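3. Dispositif pédagogique et protocole

3.1 Cadre de l'enseignement

Le projet étudié s'inscrit dans l'unité d'enseignement « Manipulation et apprentissage » proposée aux étudiants de première année de master de l'Institut technique de Vornville. L'unité, placée sous la responsabilité de Jacqueline Collet, associe un cours magistral et un projet conduit en binômes sur la plateforme Ekmont. Elle fait suite à un enseignement de programmation robotique dispensé au premier semestre, dans lequel les étudiants traitent des trajectoires préenregistrées et de la cinématique inverse. Aucun d'entre eux n'avait, avant l'ouverture du projet, constitué de corpus de démonstrations.

L'objectif assigné aux binômes est de collecter par téléopération un ensemble de démonstrations de saisie et de dépose, d'en assurer l'annotation, puis d'entraîner une politique de commande et d'en rendre compte par écrit. La notation porte à parts égales sur la qualité du corpus et sur celle de l'analyse. Le taux de réussite de la politique n'entre pas dans l'évaluation, choix discuté à la section 5.

3.2 Espace de travail et objets

Les séances se déroulent dans la salle Amundsen, sur des tables blanches adossées à des cloisons de même couleur. Les objets sont de nature domestique et relèvent de deux catégories : des aliments, réels ou factices selon les séances, et des jouets en peluche, auxquels s'ajoute une vaisselle simple servant de support ou de destination (figure 1). Le contraste entre le plateau et les objets facilite la relecture des enregistrements, mais il restreint la portée des résultats, ainsi que plusieurs binômes l'ont relevé dans leur rapport. 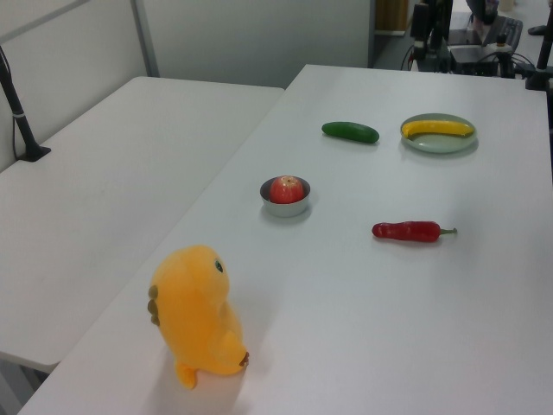

Figure 1. Disposition d'objets sur la table principale : peluche jaune, pomme dans un bol métallique, piment, concombre et banane sur une assiette.

Chaque consigne est rédigée par le binôme avant l'enregistrement, sous la forme d'une phrase impérative mentionnant un objet et une destination. Les formulations relatives (« à gauche de », « derrière ») sont admises à condition que le point de vue de référence soit précisé dans la fiche de séance. Cette exigence a été introduite en mai, après une première relecture croisée qui avait mis en évidence des consignes contradictoires pour des gestes identiques, l'un des étudiants raisonnant depuis le poste de téléopération et l'autre depuis la caméra fixe.

3.3 Collecte et annotation

Le corpus rassemble 1427 démonstrations, dont 575 comportent au moins une reprise de saisie. Ces dernières ont été conservées et signalées par une étiquette distincte. La consigne initiale prévoyait leur suppression. Elle a été modifiée à la demande des étudiants, qui souhaitaient comparer des politiques entraînées avec et sans ces séquences.

L'annotation est effectuée au moyen du logiciel Brariscombe. Chaque démonstration est découpée en phases (approche, saisie, transport, dépose, retrait) par l'un des membres du binôme, puis vérifiée par un étudiant extérieur à celui-ci. En cas de désaccord sur la limite entre deux phases, les deux versions sont conservées et l'arbitrage revient à l'encadrement. La frontière entre saisie et transport concentre l'essentiel des désaccords, en particulier pour les objets déformables, dont le soulèvement effectif est difficile à dater.

3.4 Données recueillies auprès des étudiants

Outre les fiches de séance et les rapports, l'étude s'appuie sur 76 questionnaires individuels et sur six entretiens semi-directifs menés par Britt-Marie Forsberg, qui n'intervenait pas dans l'enseignement. Les entretiens ont été réalisés après la publication des notes. La grille abordait la répartition des tâches au sein du binôme, la rédaction des consignes et la perception du travail d'annotation.

Les réponses ouvertes ont fait l'objet d'un codage thématique indépendant par les deux auteures. Les catégories retenues à l'issue de la confrontation sont au nombre de cinq : gestion du temps, maîtrise du poste de téléopération, ambiguïté des consignes, confiance dans les annotations d'autrui et rapport à l'erreur. La dernière ne figurait pas dans la grille initiale. Elle a été ajoutée en raison de la fréquence avec laquelle les étudiants évoquaient le sort réservé aux démonstrations imparfaites. Les résultats sont présentés à la section 4 selon cet ordre.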